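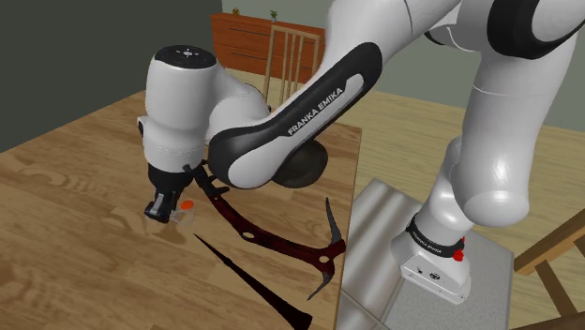 Why does the sea taste salty? Because rain takes tiny bits of salt out of the rocks on land, and the rivers carry them down to the sea.

Home Topics Animals Earth and Sky Ask Us

May, by the Fundale children's page

A river also has salt in it, but so little that your tongue does not notice. The sea is different. Water goes up from it into the air when the sun shines, and the salt cannot go up with the water. It stays behind. Then new rivers bring a bit more, and this goes on for millions of years.

You can try it at home. Put one spoon of salt in a cup of warm water and stir until you cannot see it any more. Pour a little on a dark plate and leave the plate on a sunny window for some days.
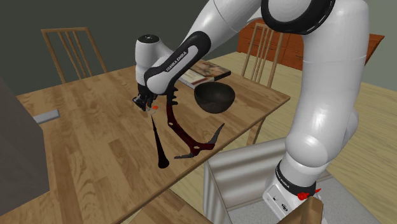
When all the water is gone, a white crust stays on the plate. Please do not drink the salty water, it makes you more thirsty!

In the village of Sternow people made salt in this same way. They had 14 flat pools beside the beach, and in summer they let the sea in and closed the little gates. The salt was then pushed together with long rakes and carried home in baskets.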